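Nestier Tabletop Pushing Kit
For recording demonstrations with a single arm
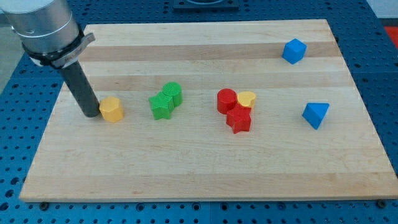 What you get
Eight painted wooden blocks in red, yellow, green and blue: cube, triangle, octagon, heart, two stars, two cylinders. One striped maple board. One rod tool with a rounded tip. Hardware to fix the board to a perforated table.

Recording
The operator steers the rod from a gamepad and pushes blocks to match a typed instruction, such as "move the blue cube next to the green star." Joint positions, camera video and the instruction are saved together at 10 Hz. Episodes can be trimmed or relabeled later - the raw file is kept either way.

Starter data
Each kit comes with 1,216 episodes covering 194 instructions, over 270 minutes in all. Use them to check your training code before you record your own.

Fit
The tool collar fits the Brarness and Akbari wrist flanges. A Vastutia adapter ships in August.

Replacement blocks are sold singly, by shape and color. For lab orders, write to Wilma Imrie in sales.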